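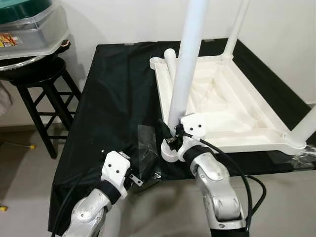

Notes from the bench

I've spent nine years putting legs on things at Merkidcombe, and since March I share my table with a pair of arms. They take the plain white frames, legs up, and I take whatever they get stuck on (plastic bags, mostly!). We do 60 frames a shift between us now. My wrists feel great, but I do miss the chatter – there used to be four of us in this corner, and 2 have moved over to packing. They like it there, so they tell me. Training for the new setup starts again in December, and if you're at all curious, put your name down at the Cestimgate office.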